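Vekcombe Community Health
Our winter walking and strength program opens for enrolment in June. In this thread we set out who it is for, what it involves and how to register. Please read to the end before contacting the front desk, as most common questions are covered. 1/14

Vekcombe Community Health
The program is open to adults over 50 who live or work in the Vekcombe catchment. No referral is required. People who have had a cardiac event, a joint replacement or a recent fall should speak with their GP or physiotherapist before registering. 2/14

Vekcombe Community Health
Participants attend 2 sessions a week: one supervised walk and one seated or standing strength class. Both are held in the morning. The walk leaves from the Gunawan Reserve car park at 9.15 am and the strength class is held in the hall at our Prerkia Street centre. 3/14

Vekcombe Community Health
Three walking groups are offered, graded by pace. The gentle group stays on the sealed path beside the creek and stops at each bench. The steady group completes the lake circuit. The brisk group includes the hill behind the netball courts. Participants may change groups at any time. 4/14

Vekcombe Community Health
The program does not include weigh-ins. We are aware that many people have been discouraged by previous weight-loss programs, and our staff will not ask for a participant's weight or clothing size at any stage. Those who wish to have measurements taken may book privately with our nurse. 5/14

Vekcombe Community Health
At enrolment, each person completes a short health questionnaire and a sit-to-stand test. The test is repeated in the final week. Results are given to the participant in writing and are forwarded to a GP only with signed consent. 6/14

Vekcombe Community Health
The strength class uses resistance bands, light hand weights and a chair. Equipment is supplied. Participants who prefer to bring their own bands are welcome to do so – please have them checked by the instructor for wear before the first class. 7/14

Vekcombe Community Health
Clothing should be comfortable and allow the arms and knees to move freely. Closed-toe shoes with a firm sole are required for both sessions. Thongs and backless slippers are not permitted in the hall. A hat and a water bottle are recommended for the walk. 8/14

Vekcombe Community Health
An optional food and cooking session runs once a month in the centre kitchen. Our dietitian will cover portion sizes, reading labels, protein needs in later life and low-cost meals using tinned fish and legumes. Please advise us of any allergies when you book. 9/14

Vekcombe Community Health
Cost: the full program is $50, or free for holders of a current concession card. The fee covers all walks, all classes and the cooking sessions. It may be paid by card at the centre or by bank transfer. We are unable to accept cheques. 10/14

Vekcombe Community Health
The program is supported by a grant from the Stidusura Foundation, which has enabled us to offer roughly 200 places this year across all groups. Where a group is full, applicants will be placed on a waiting list and contacted in order of application. 11/14

Vekcombe Community Health
Wet weather: walks are moved to the hall in heavy rain or when a severe weather warning is in force. A text message is sent to registered participants by 7.30 am. If you do not use a mobile, please ask for your landline to be added to the call list. 12/14

Vekcombe Community Health
Transport: the community bus stops outside the Prerkia Street centre and can be booked for either session by calling us the day before. Accessible parking is available at the rear of the building – enter from the laneway, as the front driveway is closed for resurfacing until July. 13/14

Vekcombe Community Health
To register, complete the form on our website or collect a paper copy from the front desk. Staff can assist with the form in person or by telephone. Interpreters may be arranged at no charge with a week's notice. Forms close at the end of May. 14/14
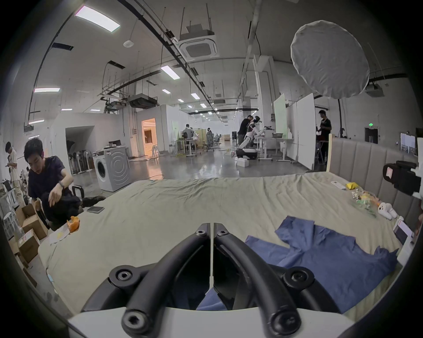 Dark blue shirt and soft toys on a bed with a pale green sheet.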